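Leather conditioner: does it do anything at all?

florthorpe_fred
Mon 5 August
The store wants 60 dollars a year for a "care plan" on a leather couch, and as far as I can tell the plan is a bottle of Nukotby cream and a rag. The salesman said the leather will crack in two years without it. Has anyone here tested this, or are we all just repeating what the guy with the bottle told us?

Cheon38
I've used cream every September since I bought mine. No cracks in 9 years.

florthorpe_fred
And how many cracks would you have without it?

Cheon38
No idea, I only own one couch. I'm not going to wreck it to win an argument.

h_hollmann
Most new couches have a clear coat over the leather. Cream sits on top of that and wipes off on your pants. What the coat wants is a damp cloth now and then and no radiator next to it. If yours is the unfinished kind, different story, it drinks up anything you put on it, including salad dressing.

Fitel
Disagree with Hauke. My parents had a coated one and the arms went stiff. Cream softened them up in a weekend.

h_hollmann
Softened, or felt greasy for a weekend? Old arms go stiff from hair oil and sweat getting through the coat. You should have cleaned them first.

Fitel
We did clean them first. Same day.

h_hollmann
Then you don't know which one did it.

Cheon38
You two do this in every thread.

florthorpe_fred
So nobody has treated one cushion and left the other alone? It seems like an easy thing to try. I asked the store for anything in writing and got a leaflet with a 73 percent "satisfaction" number and no word on who was asked or about what.

Fitel
Fine, I'll do the left cushion only and leave the right one until next September. Don't expect much.

h_hollmann
Put a drop of water on a hidden spot before you start. If it beads up, it's coated, and I'd save the cream. Check the front lip of the seat too, where the backs of your legs rub. In my experience that goes long before the backrest does.

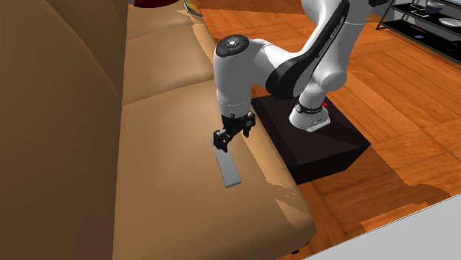

And skip the care plan either way. A bottle by itself costs a lot less than 60 dollars.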